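Workbench walk-round, with my comments
Sep 13, 2023
Checked by: Müzeyyen Kocabaş
Copy to: Ekrem Saraç

I do this one with a coffee in hand, so forgive the rambling! Same sheet as always, and my two cents after each line.

1. Exits and walkway clear: OK. Someone had parked the Farow trolley by the door again. I rolled it back to its corner.

2. Extinguisher in place, pin and tag good: OK.

3. Extension cords: ONE TO FIX. The Dastus reel is rated for 2000 watts and the label has almost worn off, so please write it on again in marker before somebody plugs the heater into it (you know who you are).

4. Table covering flat, no lifted corners: OK. I ran my hand along the front edge and nothing caught. 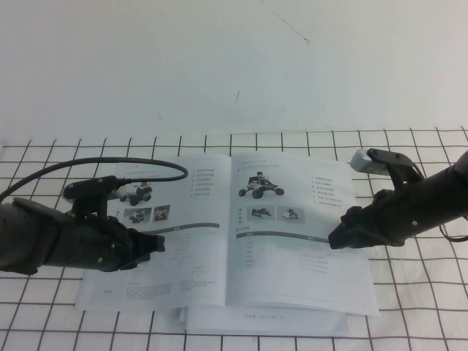

3 min read

5. Paper on the bench: COMMENT. I love that people are reading up on the wheeled rovers, and the booklet with the Chinese text has nice pictures even if I can't follow a word of it. But it's lying open on a stack of sheets right in the middle of the table, and loose paper slides. When you're done, close it and put the whole pile on the shelf, please.

6. Wall behind the table: OK, cosmetic only. There's a thin scratch up high and a little dark smudge near it. Neither one is a safety thing, but I'd like to touch them up when we open the next can of Skindow white.

7. Battery cabinet: OK. Shut, labeled, nothing stacked on top.

8. First aid box: RESTOCK. We're down to 3 big bandages. Ekrem, could you add a pack to the Pawłowska order?

9. Lighting over the bench: OK, and so much better with the new tubes!

Open items are 3, 5 and 8. I'll look at those again before the end of September.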